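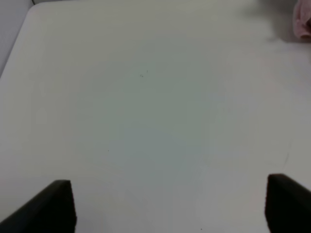 Navden Camera Forum > Prints, Books and Shows > Small photo fairs, worth the trip?

fernhopper
Just back from my first proper photography fair (Skandetti, the one in the old grain hall) and I'm still buzzing, so forgive the long post! I've only ever seen this sort of work in books or on my phone, and standing in front of the real prints was something else. There was a wall of silver gelatin prints of allotments, small things, no bigger than a paperback, and I went back to them four times. The blacks! I had no idea.

Anyway, I bought one. £289, framed, number 2 of an edition of 47. It's the most I've ever spent on something to hang up. Has anyone else started buying prints from living photographers? And does the edition number matter at all? The chap beside me was very pleased for me that I'd got such a low one.

tidal_grain
Lovely post, and welcome to the slippery slope. I was there on the first morning and know the allotment prints you mean. The one with the bean poles nearly came home with me.

On numbering, I'd ignore it. With modern darkroom work the second print and the fortieth should look the same, and if they don't, the later one may well be better. The low number thing comes from etching, where the plate wears down.

Marrowfat
Have to disagree a bit there. Plenty of photographers put the price up as the edition sells, so a low number often means you paid less than the last buyer will. That's worth something even if the print is identical. Ask what the steps are next time, they'll usually tell you.

47 is a funny size for an edition though. I'd expect 25 or 50.

tidal_grain
Fair point on stepped prices, but that's about when you buy. The number is only along for the ride.

quillback
Can I be the grump? I find the whole edition business daft. A negative can be printed as often as you like, that's the joy of it. Telling people there will only ever be 47 is a way of making a photograph behave like a painting. I sell mine unnumbered at the Luven open studios, thirty quid each, and they go to people who'd never set foot in a gallery.

fernhopper
Quillback, I'd have bought one of those too! But I did like knowing she'd printed each one by hand and would stop at some point. She told me she was sick of the sight of a few of them already, which made me laugh.

Marrowfat
Thirty quid unnumbered is great, more power to you. It won't pay anyone's rent if a single print takes a whole evening in the dark, though.

quillback
It doesn't pay mine, I'll give you that.

ollerdale
Practical bit, fernhopper – check what glass is in the frame. Ordinary glass opposite a window will drive you mad with reflections. I had two of mine redone at Sleiman and the difference was huge, I could see right into the shadows for the first time. And keep it out of direct sun, and away from the bathroom.

fernhopper
Oh no, it's going opposite a window. Right, I'll try the landing. Thank you!

tidal_grain
Landing's perfect, you'll pass it every day. Is anyone going to the Luven studios in September? I'd like to see quillback's prints for myself, edition or no edition.

quillback
Top floor, mind the stairs. I'll put the kettle on.

Marrowfat
I'll come, and I'm bringing a pencil so you can number mine.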